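Living With a Stone Counter: What I Do, What I Quit Doing

Posted in Kitchen, Cleaning

I've had stone in my kitchen since we moved in, and I've ruined enough of it to have opinions. The first summer I cut limes straight on the counter for a whole pitcher of something and went off to bed, and the dull rings I found in the morning are still there if you crouch down and look toward the window. So take all this from somebody who learned it the slow way!

Daily wiping

Warm water, a drop of plain dish soap, a soft cloth. Then a second cloth with just water, then a dry one. I know three cloths sounds fussy (my sister rolls her eyes every time) but soap left behind builds up into a film, and then you're scrubbing at a haze you made yourself. I keep a stack of old cut-up T-shirts in the drawer by the sink and toss them in with the towels.

Skip the vinegar. Skip lemon too, and any bathroom spray that brags about lime scale. On marble and limestone the acid eats the polish, and no amount of buffing with a dishrag brings it back. 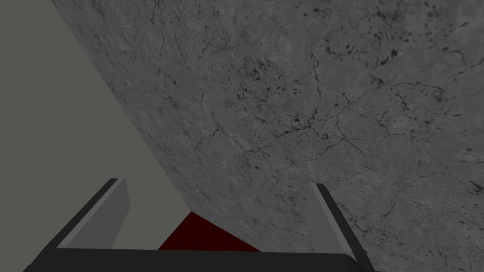 Crumbs and grit are the other thing. Sweep them off before you wipe, or you're dragging sand across the polish. I use a cheap two-inch paintbrush for the corners and along the backsplash, and it gets coffee grounds out of places a cloth just smears them into.

The fingernail test

Gray stone with a lot of pattern in it can scare you half to death when you see a dark line you don't remember. Run your fingernail across it, slowly, in both directions. A vein that's just color will usually feel smooth. If your nail catches, put a strip of painter's tape beside it, mark the end of the line in pencil on the tape, and check again in a month. Mine has stayed put since September. My neighbor Rochelle McKinnon's kept creeping past the pencil mark, and she had a stone guy come fill it before it got anywhere near the sink cutout. Don't go pouring superglue in there yourself, please.

Oil stains

Baking soda and water, mixed about as thick as peanut butter. Spread it over the spot a little past the edges, cover it with plastic wrap, tape down the sides and leave it overnight. Next day take the wrap off and let the paste dry out completely before you scrape it up with something plastic (an old gift card is perfect). Bacon grease took me 2 rounds. The olive oil by the stove took more than that, and I'd kind of given up and put the toaster over it, and then one more try got it.

Does it need sealing?

Put a spoonful of water on the counter and go fold some laundry. If there's a dark patch under it when you come back, it's time. I seal at night after the dishes are done, thin coat, wipe off every bit of extra before it dries, and everybody stays out of the kitchen until breakfast. Follow the times on your own bottle, they're all different. And do a little patch behind the coffee maker first, in case you hate how it looks. 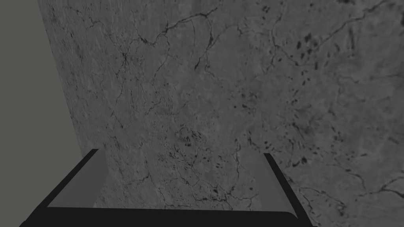 Hot pans and heavy things

I use trivets, always, even for the pans I think have cooled off. Roxana Zapata from my old building gave me a couple of cork ones years ago and they're scorched and ugly and I love them. Slow cookers and air fryers get a board underneath. And don't stand on the counter to change a light bulb, especially near the sink where there's hardly any stone holding the front together. Get the stepladder out!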